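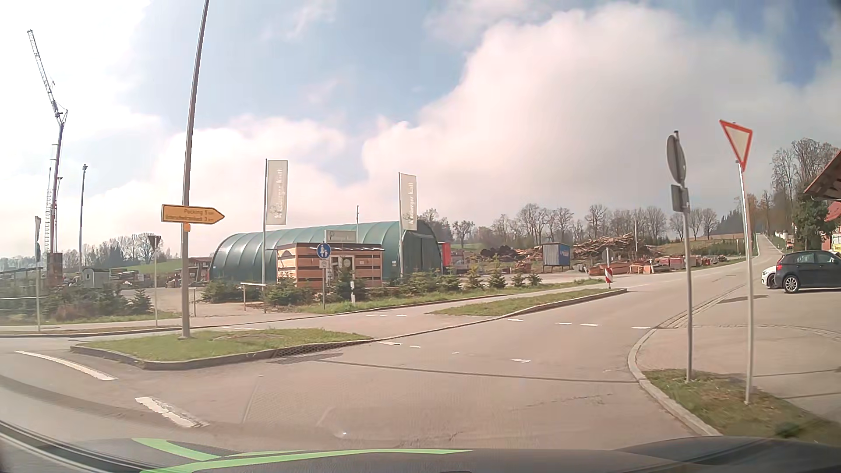 Nerea Olabarri
Redactora de rutas en Ukivari

Cómo hacer un libro de ruta en papel para carreteras secundarias

El navegador resuelve bien un trayecto de autopista. En una ruta por comarcales la cosa cambia: recalcula cuando uno se detiene, propone atajos que no interesan y se queda sin cobertura en los valles. Un libro de ruta en papel, hecho la víspera, evita casi todo eso y permite que el copiloto sepa en cada momento qué viene después.

Esta guía sirve para un día de coche de unos 150 kilómetros, con paradas. Para varios días se repite el proceso y se guarda cada etapa por separado.

Material

Un mapa de carreteras de escala media, impreso o en pantalla.
Hojas de tamaño A5, mejor de papel algo grueso. Yo uso el bloc Flundgate sin pautar, que se arranca limpio.
Lápiz para el borrador y bolígrafo negro para la versión final.
Un rotulador rojo, solo para avisos.
Una carpeta con pinza o un atril de salpicadero. El modelo Meredith sujeta bien las hojas sueltas, aunque la pinza es dura al principio.

Paso 1. Trazar la ruta entera

Marque en el mapa la salida, la llegada y los lugares donde quiere parar. Una los puntos por la carretera que prefiera, sin preocuparse todavía por los tiempos. Si duda entre dos variantes, dibuje las dos y decida cuando tenga los kilómetros.

Conviene consultar las obras y los cortes antes de seguir. En verano se asfaltan muchos tramos locales y los desvíos pueden cambiar media etapa.

Paso 2. Localizar los cruces

Recorra la línea con el lápiz y señale cada punto en el que haya que tomar una decisión. Los cruces en los que se sigue recto por la misma vía no se apuntan, salvo que la preferencia cambie o que el trazado engañe. Las rotondas se apuntan siempre, con el número de salida.

En zonas de pueblos pequeños los carteles suelen indicar la localidad siguiente y no la ciudad grande que uno lleva en la cabeza. Por eso en cada cruce hay que escribir el nombre que va a aparecer en la señal. Si dos pueblos de la zona se llaman casi igual, copie el nombre completo aunque sea largo.

Paso 3. Medir las distancias parciales

Anote dos cifras por cruce: los kilómetros desde la salida y los kilómetros desde el cruce anterior. La primera se compara con el cuentakilómetros parcial, que se pone a cero al arrancar. La segunda es la que lee el copiloto en voz alta.

Pedby, el programa que usamos para medir, da las dos columnas si se activa la opción de parciales. También se puede hacer con la herramienta de medición de cualquier mapa en línea, con más paciencia. Redondee al medio kilómetro, porque el cuentakilómetros del coche rara vez coincide con el mapa.

Paso 4. Pasar a limpio

Cada línea de la hoja lleva, en este orden: kilómetro total, parcial, dibujo del cruce, nombre que hay que seguir y número de carretera. El dibujo es muy sencillo: una bola abajo para indicar por dónde se llega y una flecha en la punta para indicar por dónde se sale. Las demás ramas se pintan como rayas cortas.

Escriba grande y deje aire entre líneas. Una hoja A5 con demasiados cruces no se puede leer con el coche en marcha. Numere las hojas arriba a la derecha y escriba al pie el primer cruce de la siguiente.

El rojo se reserva para pasos a nivel, puentes con límite de peso o altura y últimas gasolineras antes de un tramo largo.

Paso 5. Comprobar el trabajo

Pida a otra persona que siga la ruta en el mapa leyendo solo sus hojas. Si se pierde, falta una línea o sobra información. Sume después los parciales. El resultado tiene que coincidir con el total, y si no coincide el error suele estar en una rotonda contada dos veces.
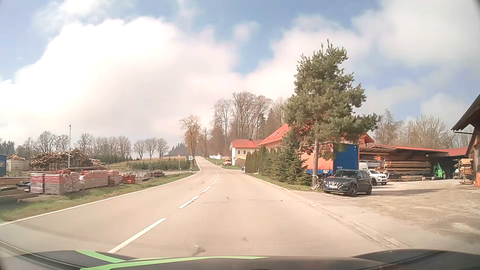
Un lector nos escribió en junio que en los tramos largos sin cruces su copiloto se ponía nervioso y acababa mirando el teléfono. Preguntaba si merecía la pena añadir referencias intermedias, del tipo iglesia, puente o gasolinera, aunque no hubiera que girar.

Sí, con medida. En un tramo largo basta una referencia a mitad de camino, escrita entre paréntesis para que no se confunda con una instrucción. Elija algo que no se mueva ni cambie con la estación. Un campo de girasoles no vale.

Qué hacer si se pasa un cruce

Pare en un lugar seguro y dé la vuelta hasta el cruce. Al llegar, ponga otra vez a cero el parcial y escriba la hora al margen. Desde ahí se conduce con la segunda columna y se olvida la primera hasta la próxima parada larga.

Si prefiere enlazar más adelante, busque en el mapa el siguiente nombre de la lista y vaya hacia él. Lleve el mapa completo en el coche, doblado por la zona del día.

Archivar las hojas

Al volver, corrija con otro color lo que no cuadraba y guarde las hojas con una grapa. La ficha 291 de nuestro archivo tiene 4 correcciones hechas en viajes distintos y es la que más se ha fotocopiado. La plantilla en blanco se puede descargar desde la sección de materiales y se imprime a 2 páginas por hoja A4.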